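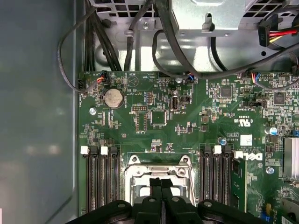 Inside the old Dell, with the wiring along the top.

I spent most of December getting my late uncle's recipes off a computer and onto paper. He ran the kitchen at a small place called Matine for most of his working life, and when he retired he typed up everything he could remember. He did it in his own way, which means one long file per year, no index, and quantities for a dining room of 80.

My cousin had copied the whole lot to a memory stick before I got involved, so there was no drama over the files themselves. The work was in reading them. There were 405 recipes by my count, although a fair number of those are the same tomato sauce with a different note at the bottom. One says "less sugar, see last year." Last year says "as usual."

I started by sorting them into folders: soups, meat, fish, vegetables, bread, sweets, and one I called Other that grew faster than I wanted. Other is where I put the things that were not recipes. There was a letter to the Neves bakery complaining about the size of their rolls. There was a list of songs. There was a page headed "Flandari" with nothing under it except a column of prices, and I still don't know if that was a supplier or a dish. My mother thinks supplier. My cousin says he remembers eating it.

Scaling down was harder than I expected. You can divide flour by twenty and get something sensible, but you can't do that with salt or with cooking time, and eggs are a nuisance. My uncle's fish stew calls for 6 bay leaves in a pot for the full dining room. I tried it with one leaf for four people and it was too much. I now use half a leaf and take it out early. The onions, on the other hand, needed almost double what the math said. I think a big pot holds on to its liquid in a way a small one doesn't, but I haven't tested that properly.

Bread was the part I enjoyed. He made a flat loaf with fennel seed that I remember from being small, and it turned out to be one of the few recipes he wrote out in full, with times. He let the dough rest overnight on the back step in winter and in the walk-in the rest of the year. I used the fridge. The first two loaves were dense. The third was close, and the only thing I changed was leaving it out on the counter for an hour before shaping.

I asked Dumisani Le Roux for help with the sweets. He worked under my uncle for several years and now cooks at a school. He came over one evening at five and stayed until almost eleven, and we went through the whole folder at the kitchen table with a pencil. He crossed out quite a lot. The almond cake had an ingredient missing in every version, and he knew straight away that it was orange zest. He also told me the oven at Matine ran hot, so any temperature in the files should go up a little if you have a normal oven. I had already baked eleven things by then - that explained most of them.

For the printing I used a service called Skendiditz, mainly on the grounds that they would do a short run with a spiral binding. A cookbook has to lie flat. I kept the layout simple, one recipe to a page, large type, no photos of food, and a wide margin for people to write in. It came to nearly 200 pages once I'd dropped the duplicates. I left in four of the tomato sauces, in order, with his notes.

Two mistakes so far. The lentil soup is missing its lentils in the ingredient list, though they do turn up in the second step. And the page numbers in the back are off by one from the fish section onward. I've sent a correction slip to everyone in the family who has a copy, and it fits inside the front cover if you fold it once.

If I do a second printing I'll put the Flandari page in as well, prices and all. My cousin has promised to write down what he thinks it tasted like. My aunt wants the letter about the rolls included too, and she has asked for it to go right after the bread section.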